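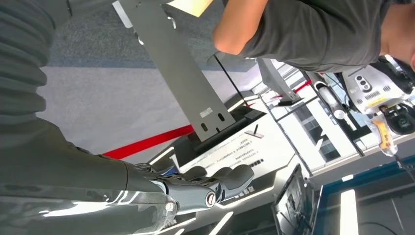

Dilani Sikder asked me last week whether the gloss white counter shows every fingerprint, and whether she'd regret not getting the matte. Fair question! I get it more than any other, so I'm putting the answer right at the top of the page: yes, it shows them, and no, I don't think you'd regret it. A soft cloth and plain water takes care of it. I wipe mine down in the morning before we open and again after lunch, and by closing time it still looks good enough that I stop noticing.

## The Lullden display counter, gloss white

I've been selling shop and showroom furniture long enough to have gone through a lot of white counters, and the Lullden is the one I keep putting on our own floor. It's a plain thing. White top, white sides, no trim to collect dust, and it lets whatever you put on it do the talking. We've stood sign holders on it, screens, boxes, a very heavy coffee machine (don't tell the landlord), and it has never wobbled on me.

A glossy top bounces a lot of light back up at your products. In a room with a gray carpet and not many windows, that helps more than another ceiling lamp would. The flip side is glare, so if you have a spotlight right overhead, swing it a little to one side and your printed signs will be a lot easier to read.

### What comes in the box

- Counter top and base, in two cartons
- 4 leveling feet, already screwed in
- A cable grommet and a blank cap, so you can choose
- The hex key (please keep it, I have a drawer full of requests for spares)

The holder and the shelving are sold separately. People ask me for "everything on the counter" and then are a bit surprised by the quote, so now you know.

### Things I'd put on it

**Aston sign post.** A slim black upright on a flat base. It takes hardly any room and people can read past it, and I like the black against the white. If your sign has a lot of lines on it, print it bigger than you think you need. I've made that mistake more than once.

**Akbulut glass shelving.** Goes behind or beside the counter, and it keeps the small stuff up off the top. Glass and gloss white together can look a bit like a dentist's office, I'll admit, so I usually put something dark on the shelves to warm it up. Clean the edges as well as the faces or you'll see a gray line under the lights.

**Rirkamix stand plate.** Flat gray metal, for hanging a screen or a panel. It's heavier than it looks in the catalog, so get a second pair of hands. Plan the cable run first! I've seen so many nice counters with a black cord dangling down in front, and it's a ten-minute fix before you bolt things up and a whole afternoon afterward.

### Floors, feet and moving it

The feet are fine on carpet. On short office carpet they leave dents, which come out with a damp towel and some patience. If you mark out your floor with tape, put the counter down first and tape up to it. I did it the other way around in January and ended up peeling half of it off again, on my knees, with customers in the room.

To move it, clear the top completely and lift from the base. Dragging it will loosen the feet, and then you'll be emailing me for that hex key.

### Price and delivery

The counter is $400, and the Aston post is $4 if you order them together. Shipping is $127 on a single counter anywhere we deliver, and it's free on orders over $1,000. The price list was last changed on 28th August, so if you have an older printout, go by this page.

Gloss white is in stock. Matte white is made to order and takes longer, and I can't always say how much longer until I've talked to the workshop. If you're stuck between the two, write and ask me for the sample squares. They're free, and you can put your thumb all over both of them before you decide.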